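Section 4: Working the arm around stocked shelves

I've tried to keep this part short so you'll read it before your first session and not after.
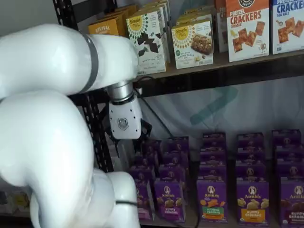
4.1 Before you power up

1. Walk the cell. I go clockwise every time so I don't forget the back corner. You're looking for tape, box cutters, coffee cups, and anything else that wandered in since the last shift.

2. Check the shelving feet are locked and the uprights don't rock. Give the unit a good shove at shoulder height. If it moves, stop there and sort it out with the hex key in the Plander drawer.

3. Look at your cables. Anything hanging under a shelf board where the gripper works needs to be tied back or at least known about, meaning it's in the keep-out list on the Rodarik controller (page 11 of the controller booklet shows you where). A slack cable behind the fingers is the thing I check twice.

4. Test the e-stop. Press it, confirm the brakes clunk on, twist to release, reset. Then do the same with the second one on the Wilstead side of the fence, please! It gets skipped all the time.

Caution: Don't use the arm as a handrail or lean on the elbow while you're reaching for a box, even with the brakes on. Same goes for hanging your jacket on it.

4.2 Stocking the shelves

5. Face the boxes up flush with the front edge, and keep the columns straight going back. Leave a finger-width gap between columns. The fingers need somewhere to go, and if you pack everything tight you'll end up with crushed corners.

6. Retail cartons only, full and sealed. An empty box looks like a full one to the planner but it'll skid the moment it's touched.

7. Keep your hands off the shelves unless the arm is in hold and the teach pendant is with you. With you means in your hand or on the lanyard, and that rule applies to visitors and managers too.

Note: If a box lands on the floor, leave it. Finish the cycle or pause properly, then go in through the gate.

4.3 First moves

8. Start in reduced speed. Ours is capped at 60 mm per second for anything new, and I'd leave it there until you've watched a full pass on both shelves. Yes, it's painfully slow. Bring a snack (keep it outside the fence).

9. Bring the gripper down from the front, well clear of the upper board. Most of our bumps have been the housing catching the board edge on the way back out, so watch the retract as carefully as the reach.

10. Watch the elbow as well as the fingers. It swings wider than you'd expect when the wrist is low, and a lot of people only look at the business end.

11. If you get fault 381, that's the force limit doing its job. Don't just clear it and carry on. Pause, look at what it's touching, jog away by hand, then clear it and write it in the log.

Note: Roos Mertens keeps the master copy of the risk assessment. Any change to the shelf heights, the fingers or the speed cap goes past her first, and the Van Loon checklist has to be redone before the next run.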